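A wet Sunday with the Stolmont women

Sun 19 September

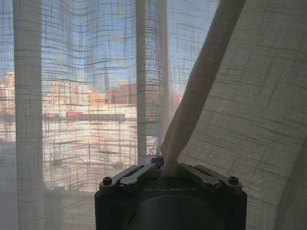
Pale beige curtain fabric, gathered and held in a gripper.

I went to the handball on my own this week. Stolmont were at home to Vilela, second game of the season, and it rained the whole way there. The gate was 394, which they read out at half time and which got a small cheer. Last March it was 132 for the same fixture, so something is working.

Vilela started better. They play a very flat defense and don't come out to meet you, and for the first ten minutes Stolmont just passed it side to side and then shot from too far out. Matilde Neves in the Vilela goal stopped everything that came at her above the waist. It was 6-2 before the home bench called a timeout.

After that Solange Marty moved in to play on the line, and the game changed. I have said before that she is wasted on the wing. She got two goals and won a seven-meter throw in the space of a few minutes, and the Vilela center had to drop back to deal with her. That left room for Ermelinda Guerreiro to shoot. By the break it was 12-12.

The second half was scrappy. Two of the suspensions looked harsh to me, one for each side, and there was a long stop while they sorted out the clock. Fernanda Baptista came on in goal for Stolmont with the score at 19-all and saved her first two shots with her feet. Vilela went a long spell without scoring and never got level again.

Final score 25-22. I had Guerreiro down for nine goals, but I missed one while I was buying coffee, so don't hold me to that.

The coffee has gone up again. The seats on the far side still have the best view, but the heating doesn't reach them, so bring a coat. The bus home was late and I stood next to a Vilela fan who thought the referees had cost them the game. I thought Marty did.

Next up is Skemitz away. I probably won't travel for that one, as it's two trains and the last one back leaves before the game ends. Back home the week after.

Recent posts
Preseason notes: who stayed and who left
Brorero 30, Stolmont 21
Why I gave up my season ticket and then bought another
Horácio Matos and the 37 goal game
Getting to Skemitz by train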